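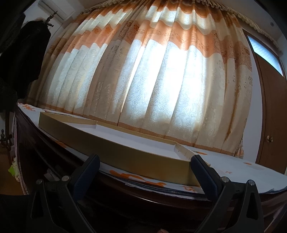 Cardboard tray on the bed.

Jan 10, 2021

OK quick one, I have a load of laundry going and a bus at 11. People keep asking about the town museum I mentioned back in November so I'm finally typing up my notes. Sorry for the state of them.

So. Alaoui House. It's the old ferry agent's place at the bottom of Grokport, the street that runs down to the slip and then just sort of gives up. Green door. The sign is on the side wall so you walk past it. I walked past it. Twice.

Two floors plus the yard. Ground floor is the ticket office, put back the way it was, with the brass grille and the pigeonholes and a big ledger under glass. They turn a page every month. The page I got was mostly freight. Onions, lamp oil, a piano. I would like to know more about the piano.

Upstairs is the family rooms and a map room. Map room is the reason to go. Hand-drawn charts of the channel, 3 of them full wall size, and you can see the sandbar move from one to the next. Loubna El Sherbiny runs the desk on weekday mornings and will come up and talk you thru it if it's slow. Ask her about the wreck. I won't spoil it but I missed lunch.

Practical stuff:

Entry was 300 in the local money, cash, no card machine when I went. Kids free. Ticket gets you back in the same day, so do the downstairs, go eat, come back.

Stairs are steep and there's no elevator. Ground floor and yard are fine with a stroller, we saw one go round no problem.

Bathroom is across the yard. Take a coat.

No big bags upstairs. Hooks by the door, and you get a little wooden number.

Photos ok downstairs, not ok in the map room. I forgot and got told off, politely.

Give it 2 hours. My friend Hanane did it in half that but she doesn't read labels, she just looks at things and leaves.

Food. There's a bakery up the hill, I think called Triltach but the awning was half folded so don't hold me to the spelling. Cheese pastry, very hot, too big, get one anyway. Coffee was weak. Better coffee at the kiosk by the slip but nowhere to sit, you end up leaning on the railing with the gulls looking at you.

Getting there: the coast bus stops at the top of town and it's a ten minute walk down. Coming back up is longer, obviously. Parking by the slip is for ferry people only and they do ticket. Pieter Zwane, who has the guesthouse I stayed in, drew me a shortcut on the back of a reciept, past the school and down the steps, and it was good going down and pretty awful going up in the rain.

Things I didn't get to: the lighthouse (shut for winter), the boat shed behind the museum (open only when the guy with the key is in) and the Flalteo walk, which leaves from the same yard and goes along the sea wall. Supposed to be nice at low tide. Next time.

Oh and the gift shop is one shelf. Postcards of the charts, a tea towel, honey. I got the postcards. Should of got the honey too.

Dryer's beeping. More when I'm back.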